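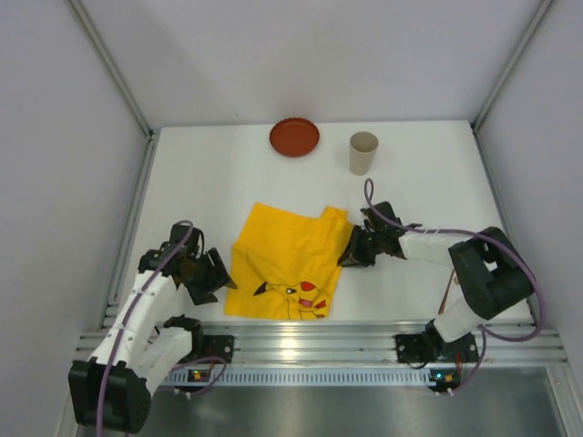 Ramesh Tripathi
Contributing Editor, Landscape and Grounds Management

Rain garden (commercial grounds)

A rain garden is a shallow planted basin that receives runoff from a roof, parking lot, walkway or other hard surface and allows it to soak into the ground. On commercial property it is usually built as part of the stormwater system and maintained under the same contract as lawns, beds and hedges. The term is sometimes used interchangeably with bioretention cell, although engineers tend to reserve the latter for basins with a specified soil mix, a stone layer and an underdrain.

Rain gardens differ from ponds and constructed wetlands in that they are dry most of the time. Water stands in the basin only during a storm and for a limited period afterward. A basin that holds water for several days is generally considered to be failing.

Terminology

Usage varies by region and by profession. Landscape architects often say "rain garden" for any planted depression that accepts runoff. Local codes may refer to the same feature as a bioretention area, an infiltration bed or a planted filter. A bioswale is related but longer and narrower, and is graded so that water moves along it while part of it infiltrates. Where a swale ends in a wider basin, the two are commonly drawn as one feature and priced as two.

The part of the catchment that drains to the garden is called the contributing area. The deepest point to which water can rise before it leaves through the overflow is the ponding depth. Freeboard is the remaining height between the overflow and the lowest point of the surrounding berm.

Siting

The first consideration in siting is the direction in which water already moves. A garden placed against the existing grade requires pipes or regrading, both of which add cost. The preferred location is downhill from the contributing area, away from building foundations, and clear of septic fields, buried utilities and the root zones of mature trees.

Soil is tested before the design is settled. In the simplest test, a hole is dug to the intended depth of the basin, filled with water, allowed to drain, and filled again. The rate at which the second filling drops is recorded. Sandy soils drain quickly and may need compost to hold enough moisture for plants. Heavy clay drains slowly and may call for deeper excavation, an underdrain or a different site. Compacted fill, common around newer office buildings, can behave like clay even where the native soil is open.

Permanently wet ground is unsuitable. Property managers sometimes propose the soggiest corner of the grounds on the reasoning that water collects there already, but poor infiltration is the cause of the sogginess and the garden would inherit it.

Design

Inlet

Water enters through a curb cut, a downspout extension, a pipe or as sheet flow across turf. Concentrated flow erodes bare soil, and a pad of stone is normally set at the point of entry. On parking lots the inlet is often preceded by a small forebay, where sand and litter settle and can be removed with a shovel. The forebay should be reachable without stepping through the planting.

Basin

The floor of the basin is kept level so that water spreads evenly. A ponding depth of 8 inches is used on many commercial sites, with shallower basins near entrances and play areas. Side slopes are gentle enough to be mulched and walked on by maintenance crews.
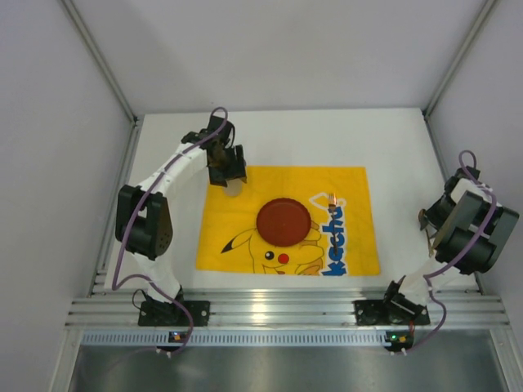

The outline of the basin affects both its appearance and the amount of planted edge available. Plain ovals and kidney shapes are the most common because they are easy to stake out and easy to mow around. A lobed outline gives a longer edge for the same general size, and it is useful where the designer wants separate pockets for different plants. When drawn in plan it resembles the dark red lid on the printed yellow cloth, a round form whose rim is broken into a regular series of scallops. Lobes on the ground must be far broader in proportion than those on such a rim, wide enough at least for a mower deck to follow the curve. Narrow inward points are avoided, as turf there has to be trimmed by hand and is frequently scalped.

Overflow

Every garden needs a safe route for water that exceeds its capacity. This may be a stone-lined notch in the berm, a raised grate connected to the storm drain, or both. The overflow is set lower than the berm at all other points. Where the garden lies beside a sidewalk, the route is directed away from pedestrians – a detail that has more bearing on winter ice than on summer storms.

Soil mix

Many specifications call for the excavated soil to be replaced or amended with a blend of sand, topsoil and leaf compost. The proportions depend on local rules. Too much compost can release nutrients into the drainage water, and fine particles from unscreened topsoil can seal the surface. Geotextile fabric between the mix and the stone layer was once routine but is now often left out in favor of a layer of small gravel, fabric having a tendency to clog.

Planting

Plants are selected according to zone. The floor of the basin receives species that tolerate both brief flooding and drought, among them blue flag iris, soft rush, switchgrass and swamp milkweed. The slopes suit plants of average moisture needs, such as black-eyed Susan, bee balm and little bluestem. The upper edge is the driest zone and can be planted to match the rest of the grounds.

On corporate sites the choice is also governed by sight lines, the location of signs and the preference of tenants for a tidy outline. Large blocks of a single species are easier for crews to weed than a scattered mixture, as unwanted seedlings stand out. Shrubs such as red twig dogwood, winterberry and inkberry provide structure after the perennials have been cut back. Plugs are cheaper than container stock and establish well if they are watered through the first growing season.

Shredded hardwood mulch is preferred over bark nuggets, which float and gather at the overflow. The mulch layer is renewed until the plants have closed over the ground, after which it may be discontinued.

Construction

Excavation is carried out when the soil is dry. Heavy equipment works from outside the basin so that the floor is not compacted, and the floor is loosened before the soil mix is placed. The mix is added in layers and allowed to settle by watering. Rollers and plate compactors are not used on it.

Runoff is kept out of the basin until the contributing area has been paved or stabilized with vegetation. Sediment from an unfinished site is among the most frequent causes of early failure, and its removal generally means replacing the upper part of the soil mix together with any plants already installed.

Maintenance

During the first two years the work consists mainly of weeding, watering and replacing plants that have died. In later years it is limited to seasonal cutting back, removal of litter and sediment, and inspection of the inlet and overflow after large storms. Stems are often left standing over winter for the benefit of insects and birds and cut in early spring.

Fertilizer is not normally applied. Herbicides are restricted to spot treatment of persistent weeds, and some owners prohibit them in the basin altogether. Snow from parking lots should not be piled on the garden, since it carries salt, grit and trash, and its weight breaks shrubs.

Contracts for grounds care do not always name rain gardens as a separate item. Where they do not, crews may treat the basin as an ordinary bed and edge, mulch or mow it in ways that raise the floor or block the inlet. A marked plan attached to the contract, showing the inlet, the overflow and the finished level of the floor, is the usual remedy.

Example: Lunder Business Park

The rain gardens at Lunder Business Park were planned with the rebuilding of its main parking lot. The landscape contractor, Fluden Grounds, installed a chain of basins along the lower side of the lot, the longest of them measuring 110 feet. The planting plan, prepared by the design office Chauhan, used 200 plugs of soft rush and switchgrass on the floor of the first basin and 50 shrubs along its upper edge.

The basin nearest the Lilia Building drained poorly in its first January. Inspection traced the fault to sediment at the inlet, which had been opened before the adjoining slope was seeded. The forebay was enlarged, the upper layer of mix was replaced and the rushes were reset. The remaining basins were left as built. Fluden's maintenance schedule for the park now lists the forebays separately from the planting beds.

Limitations

Rain gardens are designed for ordinary storms and do not replace flood control structures. They are unsuited to runoff from fueling areas and other places where spills are likely, unless the basin is lined and drained to treatment. Sites with a high water table or shallow bedrock may not have enough depth of soil beneath the floor. On steep ground, infiltrated water can emerge farther down the slope or weaken a retaining wall, and a geotechnical review is advisable before excavation.

See also

Bioswale
Curb cut
Green roof
Permeable paving
Underdrain

Article last revised 15 July 2020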